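Hullgate Children's Health Pages > Body Stuff > Medicines > How allergy medicine works

How does allergy medicine stop a sneeze?

Achoo. And again. And again. Nose like a tap, eyes all itchy, and you haven't even got a cold. Probably an allergy! Lots of kids have one. Some take a tablet or a syrup for it, and the tablet has a long name: antihistamine. Say it like this: an-tee-HISS-ta-meen.

Quick one first. What's an allergy?

Your body has a defence team. It's called the immune system. Its job is to look out for germs and get rid of them. Mostly very good at it. But sometimes the team gets a bit muddled and decides that something harmless is a germ. Pollen, say. Or cat fluff (really it's tiny bits of skin and spit on the fluff, sorry cats). Or the droppings of dust mites, which are teeny creatures much too small to see properly.

We've got a dust mite poster in the hallway at Hullgate, blown up 800 times. Looks like a potato with legs. They don't bite. They eat flakes of skin. Yes, yours.

OK so what's histamine?

When the defence team thinks it's spotted a baddie, it lets out a chemical called histamine. Histamine comes out of special cells called mast cells. Think of a mast cell as a bag stuffed full of tiny packets. Pollen goes up your nose, sticks to the outside of the bag, and pop, out come the packets.

Histamine then floats off to other cells nearby and tells them what to do. Make more snot! Make the blood vessels leaky! Itch! Sneeze! All of that would be handy if you were trying to wash something nasty out of your nose. Not much use for a bit of grass.

Locks and keys

This is the main bit so read it slowly.

Histamine can't just shout at a cell. The cell needs somewhere for it to fit. That place is called a receptor. A receptor is a bit like a lock, and histamine is a bit like the key. Key goes in the lock, lock turns, cell gets the message. Sneeze.

The medicine is another key, nearly the same shape at one end. It goes in the lock but doesn't turn it. Just sits there. Now when the histamine comes along, the lock's already full. No message. Or a lot fewer messages, anyway, becuase there are heaps of locks and the medicine doesn't get to all of them.

(Scientists who like to be fussy will tell you it's a bit more complicated and that the medicine holds the lock in its "off" position. They're right. Locks and keys is good enough for today.)

So the histamine is still there. The medicine doesn't mop it up. And it doesn't cure the allergy either. Stop taking it and the sneezes can come back.

How does a tablet get to your nose?

Good question, we get it a lot. You swallow it and it goes to your tummy and then into your gut. There it soaks through the wall into your blood. Blood goes everywhere! So the medicine goes everywhere too. Nose, eyes, skin, big toe. It doesn't know where the itch is. It only does something useful where there's histamine making trouble.

That takes a bit of time. You won't feel better the second you swallow. Nose sprays and eye drops are quicker for some kids since they go straight to the itchy part.

Later on your liver and kidneys get to work and clear the medicine out, a lot of it in your wee. That's why some people need another one the next day.

Why do some of them make you sleepy?

Histamine has more than one job. In your brain it helps keep you awake. The older sort of allergy medicine can slip from the blood into the brain and sit in the locks there as well. Result, yawning. Some kids go the other way and get jumpy and cross.

The newer sort mostly stays out of the brain. So less yawning. Which one is right for you is a job for a grown-up and a doctor or chemist.

Try it: the lock game

Needs 2 teams and a Saturday afternoon with nothing on. Classes at Stastel Primary play it on the oval.

Put 9 hoops on the grass. Those are the locks.
One team is histamine. Other team is the medicine.
First round, histamine team only. Run and jump in a hoop. Every time someone lands in one, everybody yells ACHOO.
Second round, medicine team goes and sits in the hoops first. Now send in histamine.
Count the achoos in each round. What happened?
Swap teams. Play 3 rounds if you've got puff left.

Safety bit. Please read it

Never take medicine by yourself, even if it's yours and you know where it's kept. Ask mum, dad or whoever looks after you. Medicine for a grown-up can be too strong for a kid, and somebody else's tablets are never for sharing. Medicine isn't lollies, even when the syrup tastes like strawberry.

If someone's lips or tongue are swelling, or they can't breathe properly, get an adult right now and call an ambulance. Allergy tablets are not enough for that. There's a different medicine, adrenaline, and it needs to be given fast.

Other things that help

Showering after playing in long grass. Windows shut on windy days in pollen season. For dust mites, washing the sheets and pillowcases in hot water every week (the grown-ups can do the hot part) and giving the doona a proper wash now and then too.

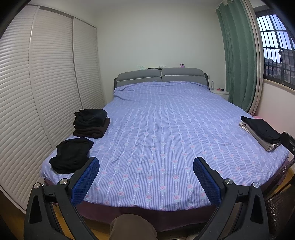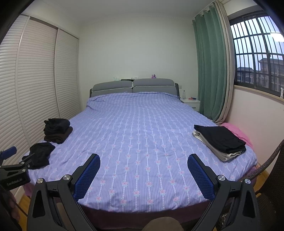
Double bed with a rose-print doona, both pictures.

Words to know

Allergy: when the defence team gets upset about something harmless
Histamine: the chemical that starts off the itching and sneezing
Mast cell: where histamine is stored
Receptor: the lock on a cell
Antihistamine: medicine that gets in the lock before histamine can

Next in Body Stuff: the Brurker puzzle sheet, where you colour in the mast cell and find your way though the nose maze. Answers are on the back. The Shehata Library desk has spare copies if yours gets sneezed on.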